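I'd been meaning to get over to the Kurkcombe open day for years, and this May I finally did, in good time for the ten o'clock opening (they were hoping for 1000 through the doors, and I can well believe they got them!). Geeta Nautiyal showed our little group round the Latach tea room, where everyone was cheerfully getting ready for the lunch rush, and I'm afraid I lingered there far longer than I'd meant to. 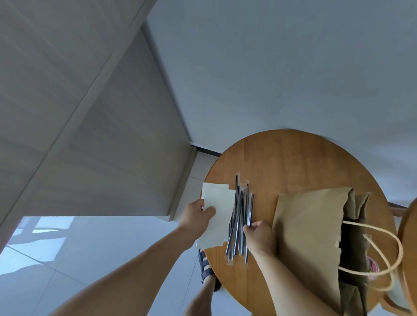 Photo: Zsófia Balogh

Napkins and straws were being sorted out at one of the round wooden tables, with a brown paper bag lying open beside them, and I do like seeing that side of a place. The straws come in their own clear sleeves, dark ones, rather smart. Geeta told us they'd laid on 85 lunches the year before and run out by one, so this time it was 90, plus soup. I had the leek and potato, and then a second bowl, and very nearly missed the walk round the orchard.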